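Wanted: someone to help run our board game nights

Hi, I'm Helmi Valtonen and I run Rarow, a little games cafe upstairs from the bakery on Ostberg Street. I'm looking for a casual host for evenings, 3 shifts a week to start with, and I'd love it to be somebody who gets a bit too excited about rule books (guilty!).

You'd be greeting people at the door, finding them something to play and teaching it without making their eyes glaze over. We've got 337 games on the shelves now, and no, you don't need to know them all. I certainly don't. If you can explain a medium-weight one to a table of tired parents in ten minutes, you're my favourite person already. There's a bit of coffee making too, plus wiping down and checking the pieces are back in the right boxes at closing.

We're also starting a design night in July, where people bring their half-finished games and try them out on strangers. Oskari Kinnunen is organising that one and he'd like a hand with it. 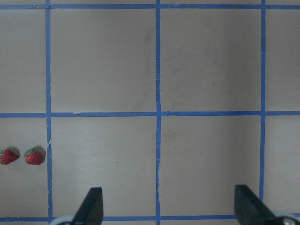
Pay is the casual award rate with penalties on top, and you'll get dinner on shift (the bakery leftovers are dangerous). You need to be 18 or over and okay with stairs, and a neighbour of ours is a night-shift nurse, so we keep the noise down after ten.

To apply, drop in with a resume or email me a few lines about yourself and the last game you lost badly. Applications close November 7, 2021.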